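Fekomden Publishes Practice Guide for Hand-Held Gripper Recording in Private Homes

Guide covers finger inspection, item selection, privacy checks and session records
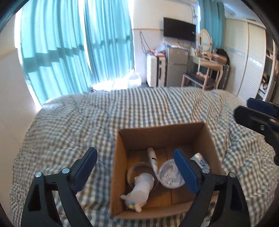
Scope of the guide

Fekomden today released the second edition of its practice guide for operators who record manipulation tasks with hand-held grippers in occupied homes. The guide applies to work on beds, tables, counters and floors, with one gripper or two. It does not apply to powered arms or to mobile bases, which are covered by a separate Fekomden document.

The first edition was written for test rooms and assumed a fixed table at a known height. Field use showed that this assumption did not hold. The new edition removes the table requirement and adds a section on soft surfaces, including mattresses and bedding. An open box placed on a soft surface may tilt or sink when a finger presses on its wall, and operators are now required to mark any trial in which the box moves before an item is gripped.

"Most of the questions we received were about ordinary rooms," said Rawan Karam, technical editor of the guide. "Operators wanted to know what to do when the box slides, or when a cable catches on a finger. The second edition answers those questions with a procedure and a field on the record sheet."

Main requirements

Before each session, the operator opens both fingers to full width and checks the pads for cuts, lifting edges and residue. Pivot bolts are checked for play by hand. A gripper that fails either check is withdrawn until repaired and may not be used as the second unit of a pair.

Items in a box must include a mix of shapes. Cables and earphones are allowed only in a closed container or as a separately logged item. Glass, blades, open liquids and medicines are excluded. Bottles must be empty or sealed.

The resident must give written consent for each room. Mail, family photographs and screens showing personal content are removed or covered before recording starts. Furniture is otherwise left where it stands.

Where two grippers are used, the record sheet must state which hand performs the grasp. Contact between the grippers is logged as an event and does not by itself void the trial.

Review and trial use

The draft was reviewed by Stallow and Triantafyllou, which applied it during trial sessions in private homes. The trial set comprised 967 recordings. Of these, 840 met every requirement of the draft. The remainder were returned with a reason code, most often an incomplete record sheet. The list of reason codes was then shortened to 7.

Availability

The guide and the record sheet can be requested from Fekomden at no charge. Operators working under the first edition may continue to do so until the end of May. Piden will hold an online briefing for operators on Wednesday, lasting around 2 hours, with time set aside for questions on the consent form.

Press contact: Rawan Karam, Fekomden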